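Thu 1 March - shrinkage and seam pucker, white cotton lots

Third wash cycle finished on the Ovville jersey. Swatches conditioned overnight on the open rack, then measured along wale and course with the steel rule. Benchmarks were inked before the first wash at 400 mm spacing, both directions. Lengthwise loss is still creeping between cycles two and three, so I am not calling it stable yet. Widthwise has settled.

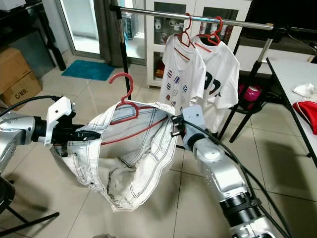

Woven trouser twill from Kinnunen is a separate problem. The fabric holds its dimensions well but the contrast thread does not, and the side seams pucker near the pocket bag. Same thread on the Vondar twill lies flat. Stitch density matches on both, so I suspect top tension. Unpicked one seam and restitched it at a lower setting; goes in with the next load.

Drum notes: load mass 2725 g including ballast, spin at 400. Do not go higher with the twill, the creases set and the pucker rating becomes guesswork.
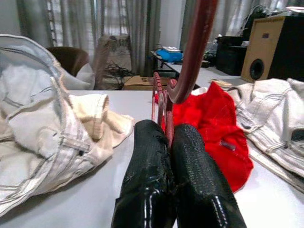

Color transfer. Red jersey (Cluvari, lot 524) was run with white multifiber strip. Staining is slight on cotton, clearly worse on nylon. The October batch of the same red was clean on both. Dye house says the recipe is unchanged - the rinse may not be. Asked for their rinse temperatures, nothing back so far.

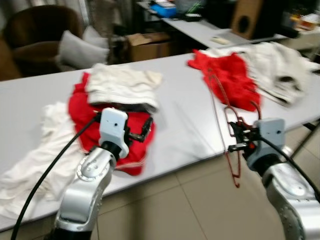 Lot 115 has the same red in a heavier weight. Cut three strips from the selvedge side and three from the middle, in case the staining follows position across the width. Labels are in laundry pen this time. The iron-on ones lifted at the corners and caught in the door seal.

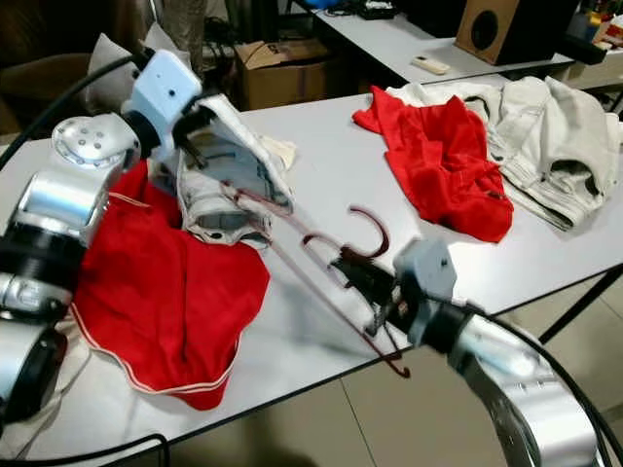 Is line drying acceptable for the jersey swatches? Only for the comparison set; the reported figures need flat drying, as hanging wet jersey stretches it lengthwise and hides part of the shrinkage.

To do: cycle four on Ovville, rate the restitched twill under the angled lamp, order multifiber strip. Rule needs its zero end checked against the spare.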